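Section 5: Putting the control box together

By now you have your valves in the ground and your hoses laid out, and we think you'll enjoy this next part. The Brukero watering controller comes in pieces so you can fit it to your own garden, and once the box is built you can run anything from a row of pots to a full greenhouse off it. Set aside an afternoon for it. If you've never wired a low-voltage box before, read the whole section first and then come back to step 1.

CAUTION: The controller runs on the low-voltage power pack supplied with the kit. Do not connect house current to any terminal inside the box. If your greenhouse needs a new outlet, have a licensed electrician put it in.

Before you start

You'll need the box and its lid, the terminal strip, 14 numbered wire tags, a small flat screwdriver, wire strippers, and the bag marked B. The Bilar valve leads should already be at the spot where the box will hang, with a good arm's length to spare. Don't trim them yet!

Clear a flat table with good light. Indoors is best, even if the box will live in the shed — you'll want your warm hands for the small screws.

1. Take the lid off the box and put its four screws somewhere safe (an egg cup is perfect).

2. Lay the box on its back with the open side facing up. Decide which wall will face the ground once it's hung. Cable entries always go in that wall.

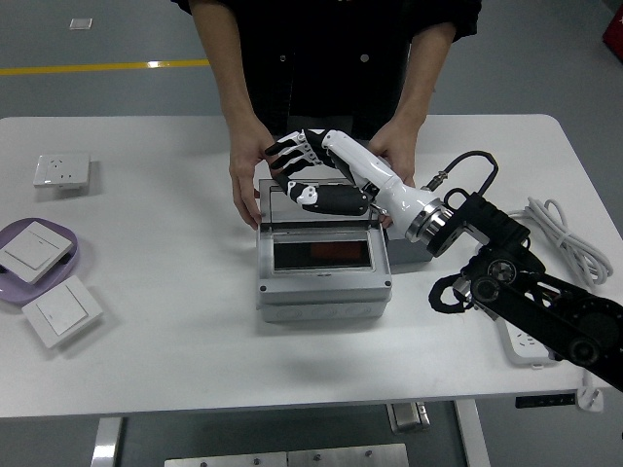
Gray enclosure on a white table, open side up, with a hand at each side.

3. Press out 2 of the round knockouts in the bottom wall with the handle of your screwdriver. Push from the outside in. Only open what you need today; you can always open another one next season.

4. Fit a cable gland to each opening. Rubber ring outside, nut inside. Finger tight is enough for now.

5. Drop the terminal strip onto the raised posts and fasten it with the short screws from bag B. The number 1 should be at the left when the cable glands point toward you.

NOTE: Kits bought before the May update have long screws in bag B. They work fine, but use the washers.

Sorting your valve leads

This is the fun bit, because you get to decide how the garden runs. Group valves by how thirsty the plants are. Lettuce and seedlings like short, frequent drinks, so give them a zone of their own. Tomatoes and squash can share. Fruit bushes need a long soak now and then, and they'll sulk if you tie them to the lettuce schedule.

Write the plan on the chart inside the back cover, in pencil. Then tag both ends of every lead. Please do this even if you only have three valves, it makes winter storage so much easier.

Keep the table to the parts you're working on, with the tags and tools off to one side. Greenhouse people tend to be generous with potting mix, and grit in a terminal is a real nuisance. 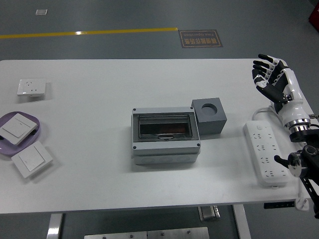
6. Strip the end of each lead to the length printed on the strip gauge. Twist the strands so none stick out.

7. Feed the leads through the left gland. The power pack cable goes through the right gland, alone.

8. Match tag 1 to terminal 1 and carry on down the line. Tug each wire gently once its screw is down. All the white common wires share the terminal marked C.

9. Plug in the timer board. It only goes one way; if it's fighting you, turn it over.

10. Tighten both glands and put the lid back on, working corner to corner.

Hanging the box

Pick a wall out of direct sun, at eye level, and well away from any sprinkler. The farthest valve can be up to 400 feet away with the standard cable. We tested ours on the allotments at Trostside with runs of very different lengths and they all clicked open on cue, which was a lovely sound after a week of carrying cans.

First test

Turn the water on at the tap, then hold the TEST button for roughly 5 seconds. Each zone opens in order. Walk along with your chart and tick them off as they run — bring a friend if you can, and wear boots. If a zone stays shut, go to Section 8, Troubleshooting, before you open the box again.

Share this page (14 shares)
2 comments

beanrows: Did mine in one evening. The wire tags are a great idea, I've started using them on the Christmas lights too.

shedlight_: Could you add a picture of the gland order? I put the rubber ring inside first and had to redo it. Works great now though, strawberries are very happy.

Questions about this guide? Write to the Mac Giolla Garden Controls help desk | © Mac Giolla Garden Controls | Back to top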